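We use cookies to keep this site working and to measure traffic. By continuing you accept our cookie policy.

Reading time: 5 minutes

Unit 6. Performer income: fees, residuals and the net worth figure

Course notes prepared by Gholamreza Salehi. Read before the seminar. The worksheet is due 13th December.

6.1 Scope

Unit 5 dealt with how a television production is financed. This unit deals with how the money reaches a performer, and with the single number that celebrity finance sites print at the top of a profile. Three terms are kept apart throughout: gross income (all fees before anything is taken out), take-home income (after commission and tax), and net worth (what is owned minus what is owed, on one date). Popular articles mix them freely. Marks are lost on the worksheet every year for the same mistake.

6.2 The running case

The case is a half-hour comedy called Nadar, made by the production company Brurell and first shown on the channel Kistix. The lead performer is referred to as P. In season one P is paid $195,000 for the whole season. In season two, after renegotiation, P is paid $530,000. All figures are gross.

P's agent takes 10 percent. P's manager takes a further 10 percent. Both are calculated on the gross, so the second percentage is not applied to what is left after the first. For season one the two commissions come to $39,000 and leave $156,000 before tax. For season two they come to $106,000 and leave $424,000.

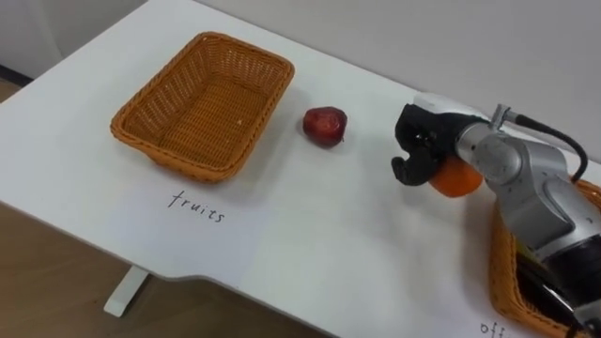
Does a performer's published salary include residuals?

Usually it does not. The salary quoted in the press is the initial fee for the work. Residuals are later payments made when the work is shown again or sold to another outlet, and they are reported separately if they are reported at all.

6.3 Residuals

The course uses a simplified model. Real agreements differ by medium, by territory and by the date of the contract, and you are not expected to know them.

In the model, each rerun of an episode on the original channel pays the performer a fixed sum of $500. Sale to a second outlet is handled by a distributor, Drastik, which pays a yearly amount per episode that falls over time. The first-year payment is $571 per episode. Each following year pays 80 percent of the year before.

Work the first three years for one episode by hand: $571.00, then $456.80, then $365.44. The total is $1,393.24. Do not round until the last step.

Two points follow from the model. Residuals from a short series are small next to the fees. They matter more for a performer with a large back catalog, where many small payments arrive in the same year.

6.4 Classifying the income

Before any total is taken, every receipt has to be put in a class. The worksheet uses two: earned (paid for work done in the year) and continuing (paid in the year for work done earlier). A signing payment for season two is earned. A rerun payment for season one is continuing. A fee for a commercial is earned in the year of the shoot, and any renewal of the commercial is continuing.

Loans from a production company and refunded travel costs belong to neither class. Leave them out of both.
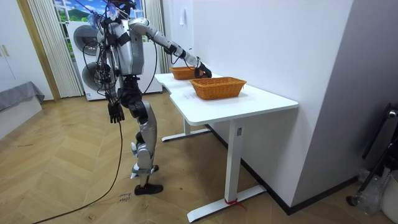

Mixed receipts cause the most trouble. Suppose Brurell sends P one payment in August that covers a day of reshoots and a batch of reruns from season one. The payment must be split before it is entered. Think of the two classes as the two orange wicker baskets on the desk: each part of the payment goes into one or the other, and no part goes into both. If the statement does not show the split, write to the payer for a breakdown and hold the entry open until it arrives. An even split is not an acceptable guess.

6.5 From income to net worth

Net worth cannot be derived from income alone. You also need spending, tax paid, debts, and the present value of anything owned. Most published figures have access to none of these. The common method is to add up reported fees, take off a flat percentage for tax and costs, add any property found in public records, and round the result.

Known weaknesses of the method:

Fees are often reported per episode, with the number of episodes assumed.
Mortgages are ignored, so a house counts at full price.
Old figures are copied from site to site without a date.

When you cite such a figure, give the source and the date you read it, and call it an estimate.

6.6 Worksheet

Calculate P's take-home income before tax for both seasons combined. Add five years of Drastik payments for one episode, with no commission on residuals. State which of your inputs are earned and which are continuing. Show all working.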